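Apontamentos da aula 3: o canto da casinha

Pessoal, passo a limpo o que falámos na aula, com umas coisas que me ficaram por dizer (a conversa sobre o micro-ondas comeu-nos o tempo todo!). O tema era o jogo simbólico e o mobiliário que o convida a acontecer, e escolhi a cozinha de brincar porque quase toda a gente vai encontrar uma na primeira sala onde estagiar.

A primeira pergunta que faço sempre é: o que é que a criança já conhece disto? Um fogão, um forno, um lava-loiça, uma torneira. Reconhece tudo sem que lhe expliquem nada, e é daí que a brincadeira arranca. 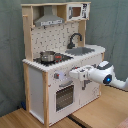 *Fig. 1. Cozinha de brincar com fogão, forno, lava-loiça e micro-ondas.*

Reparem no que é impresso e no que tem volume. O padrão da parede por trás da torneira é só desenho, e ainda bem, ninguém precisa de azulejos a sério. Já a panela é um objeto solto, e eu digo sempre que uma panela vale mais do que 30 legumes de plástico. Com ela a criança mexe, serve, finge que se queima, chama os outros para a mesa... Se só houver dinheiro para uma coisa, comprem a panela!

Falei também da altura da bancada. No catálogo da Torkmont as medidas vêm em letra miudinha, na da Skedport nem sempre vêm, por isso levem fita métrica. A bancada deve ficar mais ou menos pela cintura das crianças do grupo. Se ficar alta demais, elas penduram-se, e acabou-se o faz de conta.

**Onde pôr o móvel**

Eu gosto de o encostar a uma parede, mas com espaço à frente para pelo menos três crianças. No jardim de infância de Prerberg, onde trabalhei, tínhamo-lo num canto apertado e passávamos a manhã a resolver empurrões. Mudámo-lo em janeiro para perto da janela e o ambiente ficou outro.

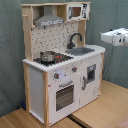 Jayawardena comentou no fim da aula que, no seu grupo, o micro-ondas na prateleira de cima era o mais disputado, muito à frente do fogão, e que as crianças faziam o «pim» com a boca antes de tirar a comida imaginária.

Adorei este comentário e acrescento: as crianças brincam ao que veem em casa, e em muitas casas aquece-se mais do que se cozinha. Não corrijam! Perguntem antes o que é o jantar, quem vem comer, se falta sal.

**Para a próxima aula**

- Observem uma brincadeira de cozinha durante 8 minutos, sem intervir.
- Escrevam cerca de 300 palavras: quem fez de quê, que objetos usou, o que inventou por faltar.
- Tragam uma ideia de objeto verdadeiro (colher de pau, pano, forma de bolo) para juntar ao canto.

Quem não tiver acesso a um grupo pode observar um irmão, uma prima, o filho da vizinha, tanto faz, desde que a família autorize.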